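Do You Really Need Board Oil?

Every few months somebody tells me my cutting boards are dying of thirst. The cure is always a little bottle of something with a Scandinavian-looking label, and the price is always silly. I have my doubts.

Plain food-grade mineral oil from the drugstore does the job. I've used it on the same maple board for years, and I once let my neighbor Fidel Quiroga talk me into trying a fancy blend called Bevix on one half. After a month neither of us could pick the Bevix side.

How often? The old rule says daily for a week, weekly for a month, monthly for life. I don't know who has that kind of time. Oil it when it looks chalky or when a drop of water sinks in instead of beading up. Wipe on a thin coat, leave it overnight, rub off the extra in the morning.

Dark wood on the counter, pale grain close up:

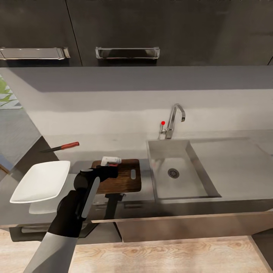
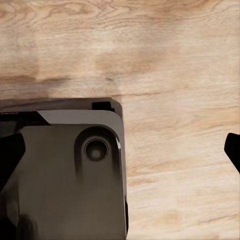

As for lemon and salt, it's fine for onion smell. I'm not convinced it "deep cleans" anything. Hot water, dish soap and a brush come first, and then stand the board on its edge so both sides dry. A board left flat on a damp counter will cup sooner or later, and oil won't save it.

Olive oil is the one I'd argue about. People swear by it — my brother-in-law does — and his board smells like an old candle.

Sanding? Only if the knife marks are deep enough to catch a fingernail. Start at 120 grit, finish at 220, and skip the kit with nine kinds of paper in it. Re-oil afterward, two coats.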